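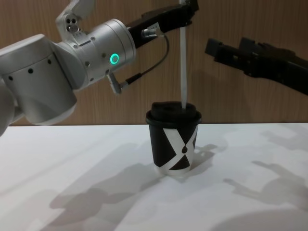

Quantas demonstrações são precisas para uma política por imitação aprender uma tarefa de dois braços com copo e palhinha, e como se mede o resultado sem nos enganarmos?

Depende mais da variação das posições iniciais do que do total. Com o copo sempre no mesmo sítio, 20 demonstrações por teleoperação já dão uma política que parece boa. Se o copo puder estar em qualquer ponto da mesa, esse número não chega e convém recolher mais, espalhando as posições de propósito.

Passo a dar contexto ao que perguntei. Estou a fazer a tese em Guimarães e quero reproduzir o método do relatório Pultar: gravam-se demonstrações com dois braços, treina-se a política a prever blocos de ações em vez de uma ação de cada vez, e avalia-se no robô real. O relatório diz que prever blocos reduz as hesitações junto à abertura da tampa, mas não explica como escolheram o tamanho do bloco nem o que contam como sucesso. Nos meus ensaios a palhinha encosta à borda da abertura e a política fica ali a oscilar. Tenho 20 demonstrações e três posições de copo.

Fredy Villanueva

Trabalhei com uma montagem parecida no projeto Viltwood e o meu conselho é separar as duas perguntas.

Tamanho do bloco: experimenta poucos valores bem afastados, com os mesmos dados e a mesma semente. Blocos curtos dão oscilação junto ao contacto, porque a política volta a decidir a cada instante com imagens quase iguais. Blocos demasiado longos fazem com que o braço continue um movimento que já devia ter corrigido. O valor certo depende da frequência de controlo, por isso copiar o do relatório serve de pouco se a tua frequência for outra.

Critério de sucesso: escreve-o antes de começar a avaliar. Nós tínhamos estas fases:

preensão da palhinha perto da ponta de cima
palhinha alinhada com a abertura
palhinha dentro do copo
pinça aberta e braço recuado sem tombar o copo

Regista a fase em que cada ensaio falhou. Uma taxa única esconde quase tudo. Na nossa primeira ronda tivemos 7 sucessos em 15 ensaios, e só ao ver as fases percebemos que quase todas as falhas eram de alinhamento – a preensão estava resolvida.

Vê também o que faz o segundo braço. Se nas demonstrações ele umas vezes segura o copo e outras fica à espera, a política aprende uma mistura das duas coisas. Decide uma estratégia e grava só essa.

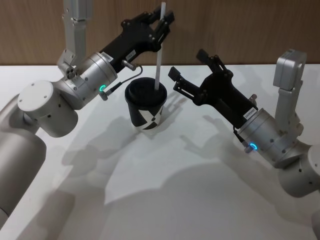
Éabha Heffernan

Concordo com as fases, discordo de gravar uma única estratégia. Em Bedberg fizemos a comparação com o segundo braço sempre parado e com o segundo braço a estabilizar o copo, e a política treinada com os dois tipos não ficou pior desde que cada demonstração fosse coerente do princípio ao fim. O que estragava tudo eram as demonstrações em que o operador mudava de ideias a meio.

Outra coisa que falta na resposta anterior: as sombras. Numa mesa clara os braços projetam sombras grandes e a política pode usá-las como pista. Mudámos um candeeiro de lugar em dezembro e a taxa de sucesso caiu sem termos mexido em mais nada. Varia a luz durante a recolha, ou pelo menos avalia com duas iluminações diferentes e publica os dois valores em separado.

Para a oscilação na borda, tenta acrescentar demonstrações de correção: começas com a palhinha já encostada ao lado da abertura e gravas só a recuperação. Não precisam de ser longas.

anónimo

o meu também oscilava, era a calibração da câmara do pulso. vê isso primeiro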